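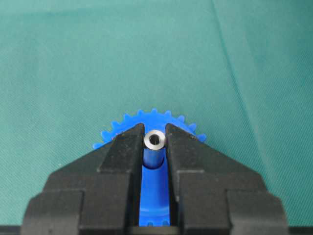 Why did the gripper keep losing its hold on gears after the force reading said it had one? The reading came from motor current, and a fingertip rubbing on the hub draws current the same way a good grip does.

Home | Talks | Notes | Contact
Filed under: Shop Floor Faults
June, Witold Wieczorek

Notes for the Oltwood talk. Start at 8, keep it short.

Open with the count. 1532 picks logged on the Burkberg cell, 848 of them before the first drop. Let people read the chart.

Then the fault. The Flusex controller closes the fingers until current passes the limit and reports "part held." If the approach is a little off, one finger lands on the hub first. Current goes up, the arm lifts, the gear tips and falls.

Say plainly that the drop was the small problem. Agyeman was reaching in to clear a gear when the arm started its retry. The door switch had been bypassed during setup and left that way. He was not hurt. Pause here.

What we changed:
- Bypass removed, key kept in the office.
- No retry without a reset at the panel.
- Finger position checked along with current.
- Approach slowed for the last stretch.

600 picks since then. Don't claim it's fixed. The worn fingertips have not been measured yet.

Questions. Someone will ask about a vision check. We haven't priced it.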